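2024年8月30日　文：ファルザナ・ギラニ

# ロボットのうでが棚（たな）にぶつかったわけ

小学校高学年のみなさんへ。私はスコルビーという町で、ロボットを動かすプログラムのしごとをしています。日本語は大人になってから習いましたので、少しかたい文があるかもしれません。わからないことばがあったら、おうちの人といっしょに読んでください。

今日は、私たちのチームの失敗について書きます。成功の話より長くなりますが、失敗には調べるところがたくさんあります。

## うでだけのロボット

ロボットと聞くと、二本の足で歩くものを思いうかべる人が多いでしょう。工場でよく働いているのは、うでだけのロボットです。人間のひじや手首のように曲がるところがあり、そこを「関節（かんせつ）」とよびます。うでの先には「グリッパー」という手がついていて、指でものをはさみます。

私たちが使うロボットも、二本の指を持っています。しごとは、棚に入っている小さな箱を取り出すことです。かんたんに聞こえますが、棚の中はせまいです。上にも下にも板があり、横には柱があります。ロボットには「せまいなあ」と感じる心がないので、通ってよい道を人間が数字で教えます。

本物のロボットを動かす前に、私たちはコンピューターの中に同じ部屋を作ります。これを「シミュレーション」といいます。部屋の大きさも、机の高さも、ロボットの形も、みんな数字で入れます。コンピューターの中なら、ぶつかっても人はけがをしませんし、機械もこわれません。

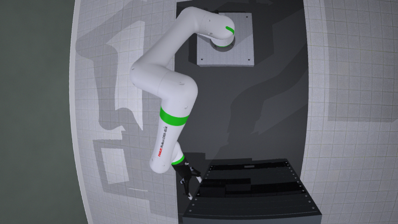

ドニー・ガンは、コンピューターの中でぶつかったときも、本物がぶつかったときと同じように記録を書くべきだと言います。画面の中の失敗は音もしないし、やり直しのボタンもあるので、つい忘れてしまうからだそうです。私もこの意見に賛成です。今回の失敗も、記録がなければ見つからなかったと思います。

## どんな失敗だったのか

私たちは、箱を取り出す動きを3,752回ためしました。そのうち3,546回は、どこにもさわらないで箱を取り出せました。

はじめ、私は「よくできた」と思いました。ところが、カチア・アギアールが残りの記録を読んで、へんなことに気がつきました。ロボットは、いろいろな場所にぶつかっていたのではありません。いつも、上の指が上の棚板のふちに当たっていたのです。

もしも、ぶつかる場所が毎回ちがうなら、原因もいくつかあるかもしれません。いつも同じ場所なら、同じ原因をうたがいます。これは、かぜの人がどこでうつったかを調べる方法と、少しにています。

私たちは三つのことを調べました。

1. 関節の角度は、命令のとおりになっているか。
2. 棚の高さは、正しく入っているか。
3. ロボットが立っている高さは、正しく入っているか。

一番と二番には、まちがいがありませんでした。棚板の高さは机の上から400ミリメートルで、数字もそのとおりでした。

三番を調べたのは、リンダルバ・ラセルダです。午後のおやつの時間が終わるころに、となりの部屋から私をよぶ声がしました。
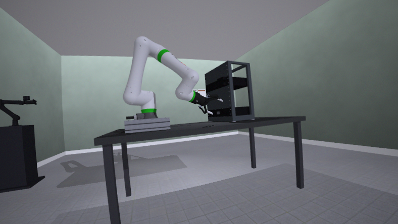

まちがっていたのは、ロボットが立つ高さの数字でした。道を計算するプログラムは、ロボットが机の上にじかに立っていると思っていました。でも、ロボットの足もとには、明るい灰色の平たい板があります。この取りつけ板の厚さが12ミリメートルです。部屋の形を作るプログラムには板が入っていて、道を計算するプログラムには入っていませんでした。二つのプログラムが、ちがう部屋を考えていたことになります。

足もとが12ミリメートル高ければ、手も12ミリメートル高くなります。みなさんが厚い本の上に立って、いつもと同じように手をのばすところを想像してください。手は、本の厚さの分だけ上に行きますね。

広い場所なら、このくらいのずれは問題になりません。箱が棚の手前にあるときも、手を深く入れないので、だいじょうぶでした。箱がおくにあるときは、指を大きく開いて入れるので、すきまが足りなくなりました。それで、ときどきしか失敗しなかったのです。

「ときどき」の失敗は、見つけるのがむずかしいです。いつも失敗するなら、最初の日にわかります。

## 本物だったら、どうなるのか

本物のロボットが棚に当たったら、指が曲がったり、箱が落ちたりします。近くに人がいたら、けがをするかもしれません。

そのために、ロボットにはいくつかの安全のしくみがあります。たとえば、何かに強くさわったと感じたら、自分で止まるしくみです。人が押して止める非常停止（ひじょうていし）ボタンもあります。

けれども、止まるしくみがあるから数字はまちがっていてもよい、とは考えません。自転車のブレーキがよくきいても、前を見ないで走ってはいけないのと同じです。

もう一つ、大切な約束があります。止まったロボットに、すぐに近づいてはいけません。静かなので終わったように思いますが、次の命令を待っているだけかもしれないのです。係の人が電気を切って、「入ってもよい」と言うまで待ちます。工場の見学に行くときも、この約束を守ってください。

## 私たちがなおしたこと

まず、道を計算するプログラムに、板の厚さを入れました。それから、二つのプログラムが同じ表から数字を読むように変えました。前は、同じ数字を人が二回打っていました。二回打つと、片方だけ忘れることがあります。

なおした後、上の棚板に当たった記録は、まだ一つもありません。ただし、ためした回数が前より少ないので、9月にもう一度、同じ回数でためします。本物のロボットで動かすのは、その後になります。

## おうちでやってみよう

用意するもの：本を一冊、紙コップを一つ、空の箱を一つ

1. 空の箱を横にたおして、棚のかわりにします。
2. 紙コップを箱のおくに置きます。
3. ひじを机につけて、目をあけたまま、コップをゆっくり取り出します。うでの動きをおぼえてください。
4. こんどは、ひじの下に本を置きます。目をとじて、さっきと同じ動きをします。

手はどこに当たりましたか。本の厚さをものさしではかって、手が当たった場所といっしょにノートに書いてください。うすい本と厚い本でくらべると、ちがいがよくわかります。

## ことばのメモ

**関節**：うでの曲がるところ、または回るところ。

**グリッパー**：ロボットの手。指が二本のものも、三本のものもあります。

**シミュレーション**：コンピューターの中で、本物のかわりにためすこと。

**非常停止**：あぶないときに、機械をすぐに止めること。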